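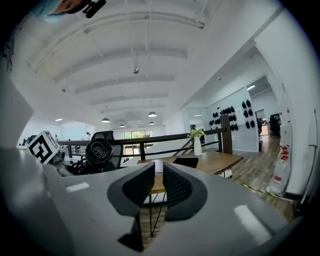 Section 4. Placing and Setting Up the Dallcombe Room Dehumidifier

The box says the unit works "anywhere in the home." Treat that claim with suspicion. It was tested in a bare room with the door shut, and yours probably has a sofa in it.

1. Pick one room and close its doors and windows. The sales sheet talks about drying a whole floor. We have not seen it happen with an open stairwell.

2. Stand the unit upright for 2 hours before plugging it in, even if the carton arrived the right way up. Cartons get turned over in trucks.

3. Leave 200 mm clear on every side. The rear grille is the intake, and a curtain will get pulled into it.

4. Slide the tank in until it clicks. If the red light stays on, take the tank out and check the float. It sticks.

5. Set the dial to the middle mark. The "Smart" setting guesses from a sensor mounted right beside the warm air outlet, so its guesses are not worth much.

Note: The humidity number on the panel is a hint at best. Put a cheap separate meter across the room and go by that.

CAUTION: Do not run the unit from a power strip or a coiled extension cord. It draws 600 watts when the compressor starts.

CAUTION: Tank water is not clean. Do not drink it or give it to pets, whatever you may have read about using it in an iron.

6. For continuous draining, fit the Purar hose and run it downhill all the way. There is no pump. A hose that rises at any point will back up.

7. Wash the filter after 100 hours of use. The filter reminder is only a timer and has no idea how dirty the filter is.

The Ellus scented cartridge sold with some kits is optional. It covers up a damp smell and does nothing about the damp.

Revised March 2018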